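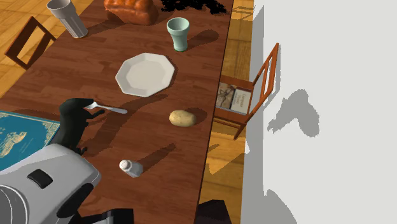
Bread on the long table, with the mint-green cup

Search this forum – Search – Advanced search

Letting a loaf cool before you cut it – how long do you really wait?

dunness_baker wrote:
Hello everyone, and sorry in advance for the length of this, my husband says I can't ask the time without telling a story first. I've been baking my own bread since we moved out to Dunness, mostly a plain white loaf with a little milk and honey in it, brushed with egg so it gets a nice shiny crust. The crust I'm happy with. It's the inside that bothers me. When I slice it for supper the middle is gummy and drags on the knife, and the last couple of slices squash down into something like a wet sponge. The next morning the same loaf is perfectly fine for toast.

My mother always cut bread hot, straight out of the pan, and we'd stand there in the kitchen eating it with butter running down our wrists, and I don't remember hers being gummy at all. So am I underbaking, or am I just impatient? I usually give it as long as it takes to set the table and round everybody up.

Gemechu Abdella wrote:
Welcome! I think you're impatient, and I say that as a fellow sufferer. The inside of a loaf is still setting up after it leaves the oven, and there's a lot of steam in there that needs somewhere to go. For a sandwich-size loaf I wait 2 hours, on a wire rack, out of the pan, no towel over it. If you leave it in the pan the bottom goes soft and you get that damp line along the sides.

When my kids were small I gave up fighting them and started making rolls on the side from the same dough. They could tear into those while the big loaf sat there being left alone. It kept the peace in our house for years and I still do it now that they only come home in August.

stotska_rye wrote:
Two hours is nothing, try rye. Mine gets wrapped in a linen cloth and I don't touch it until the next day. But for a soft white loaf with milk in it I'd disagree with Gemechu a little. I think that one is underbaked. Egg wash browns fast, so the top looks done when the middle still needs time. Put a piece of foil over it once you like the color and give it another 8 minutes, then see what you think.

Gemechu Abdella wrote:
Could well be both! But if it makes good toast the next day, I'd lean toward the cooling. Mine never recovers when it's truly underbaked, it just stays heavy.

stotska_rye wrote:
Toasting hides a lot, my friend. I have served some terrible bread as toast and been complimented on it.

Hagos Kassa wrote:
I'm going to be the awkward one and say cut it hot if you want to. Bread is for eating. I grew up in a house where nobody owned a rack, and if the first slices were a bit sticky they went under the stew and no harm done. Use a proper serrated knife, lay the loaf on its side, and saw gently without pushing down. Most of the squashing comes from leaning on it. I've cut bread that way at my sister's restaurant, Zeleke, on nights when we were running behind, and the plates came back clean.

What I would ask is what kind of pan you use. A dark one and a shiny one are like two different ovens.

dunness_baker wrote:
Oh, this is all so helpful, thank you! The pan is a heavy old glass one that was my grandmother's, so maybe that's part of it. I do have a Pultis oven that I've never quite trusted, the back left corner runs hot and I have to turn everything halfway through.

I tried it this afternoon with the foil and the extra time, and then took myself out for a long walk so I wouldn't be standing over it. It was on the rack for well over an hour by the time we sat down. Much better! Still a tiny bit tacky right in the center – but the slices held up, and my husband had four of them, which is his way of leaving a review. Next time I'll wait longer and turn it on its side the way Hagos says.

Gemechu Abdella wrote:
So glad. Glass is slow to heat up and then holds on to it, so definitely don't let it sit in there after baking. And do try the rolls.

stotska_rye wrote:
I'll take the credit for the foil, thank you. Get a cheap probe thermometer when you can and you won't have to guess.

Hagos Kassa wrote:
My grandmother baked 1,000 loaves without a thermometer. Just knock on the bottom.

stotska_rye wrote:
And how many of those went under the stew, Hagos?

Reader comments

marnie_k: Found this while my own loaf was sitting on the counter tempting me. I made it to forty minutes. Going back to hide the knife.

Pell: Does any of this change for a loaf with raisins in it? Mine always seems wetter around the fruit.

oldstove: I cut mine hot and I'm with Hagos. Butter covers everything.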